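Jetasholm water panel asks for monthly reports on low pressure in the hill streets

JETASHOLM: The town's standing panel on water and utilities spent most of its August sitting on a complaint that will be familiar to anyone who lives above the old rail cut, namely that the taps slow to a trickle just when people are trying to get supper on the table, and by the end of the evening it had asked the supplier, Trurkis, to come back every month with written pressure readings until the matter is settled.

The sitting was chaired by Danish Paracha, who has lived on the hill side himself for a good many years and who opened by thanking the residents for coming out in such heat. There were more of them than the room had chairs for, and a few stood along the back wall with their bags at their feet the whole way through, which says something about how strongly people feel.

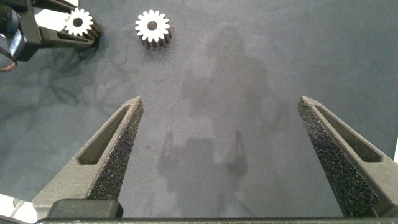 Jetasholm Town Office | Department of Water and Utilities

The trouble is worst in the Górecki quarter, where 64 households signed the letter that brought the question to the panel. They wrote that pressure drops off at 6 p.m. most evenings and doesn't come back properly until close to bedtime, and that people on upper floors have taken to filling pots and pitchers in the afternoon so there is something to cook and wash up with later on. One mother told the panel that bath time in her house now happens right after lunch, which got a kind laugh from the room, though she went on to say that it is a hard thing to arrange once school starts again.

Trurkis sent its district manager and an engineer, and both were heard patiently. They told members that the supply itself is sound and that the reservoir has stayed at a comfortable level all summer. The weak point, they said, is the booster station at Zultness, which was built to serve a much smaller neighborhood and now has to push water up to streets that were open pasture when it was planned. The station has 2 pumps, and one of them has been running at reduced speed since spring while the company waits on parts.

Members wanted to know why that hadn't been explained to customers sooner. The district manager said a notice had gone out with the spring bills, and several residents held up those same bills and said they couldn't find it. The chair asked for a copy of the notice to be sent to the town office so that everybody could look at the same piece of paper, and moved the discussion along gently from there.

The longer fix is a new main from Zultness to the top of the Górecki quarter, following the lane behind the school. The engineer said the pipe has been ordered and that the digging could be done in stages, with each stretch of the lane filled in again before the next one is opened, so that families can still get to their doors and the delivery vans can still turn around. 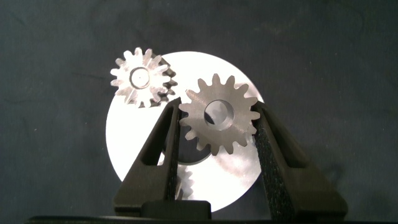 Paracha said he was glad to hear there was a plan but that he had heard plans before, and he would like this one to arrive with dates attached. After some back and forth the company agreed to give the panel a schedule within 14 days, covering both the pump repair and the new main, and to say plainly which of the two it expects to finish first. Members also asked that residents be told the evening before any shutoff, by a card through the door as well as on the website, as a fair number of the older folks on the hill don't go online and shouldn't have to.

There was a good deal of talk about what can be done in the meantime. One suggestion was to run the working pump harder in the evening, but the engineer was reluctant, saying that a breakdown there would leave the hill with far less than it has now. Another was to ask the laundry and the car wash at the foot of the hill to do their heaviest work in the morning. Both businesses have already said they are willing to try, and the panel asked that its thanks be put in the minutes.

On the question of bills, the panel recommended a credit of $200 for each household that signed the letter. Trurkis didn't agree to that on the spot. The district manager said he would have to take it to his head office, and he promised an answer along with the schedule. A resident asked whether neighbors who had the same trouble but had been away when the letter went around could be added. Paracha said he saw no reason against it, and asked them to leave their names and addresses at the front desk of the town office, where a sheet has been set out.

The monthly readings will be taken at the top of the quarter and again at the Zultness station, in the morning and at 6 p.m., and copies will be kept at the library for anyone who would like to look them over. The panel will take the matter up again at its next sitting, in the larger upstairs room.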